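Ovon Publishes Good-Practice Guide for Robots Working at Shared Tables

LULCOMBE, 2024-08-02 - Ovon today released version 2 of its good-practice guide for mobile robots with arms that work in seating areas, break rooms and other places furnished for people. The guide sets limits on speed, reach and grip near fixed seats and tables, and replaces the draft issued in June.

The main change is a new section on beverage dispensers. A robot may approach a spigot only with its fingers closed, and must pause before it makes contact with the lever. Grip force on a spigot lever is limited to 19 newtons.
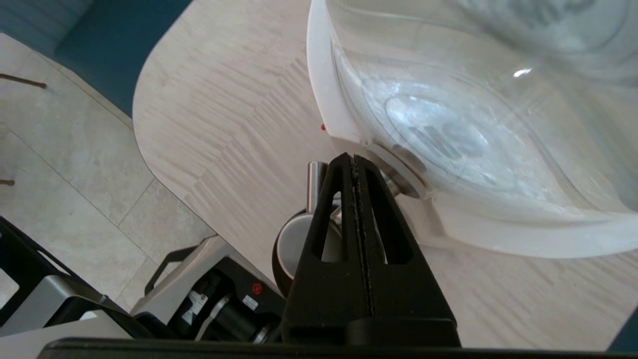 Clear containers get a clause of their own. Curved transparent walls bend light and can give false depth readings, so the guide requires a second distance check before the final move toward the container.

Arm speed drops to 80 millimeters per second whenever a person is within reach of the table. The limit applies to bench seating on every side, including seats behind the arm. Loose cables on the floor must be mapped as obstacles before the base moves. 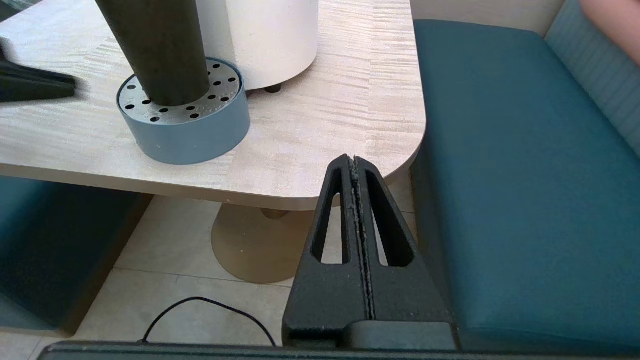 Test data for the guide came from 2,299 approach runs logged under the Mahmoudi protocol, a scoring method for near-contact events. Runs without a complete log were left out of the results.

Berken will offer conformity checks against version 2. Sites that were checked against the June draft need to repeat only the dispenser and cable sections.

The guide is voluntary and does not replace local safety law. Copies are available from Ovon on request.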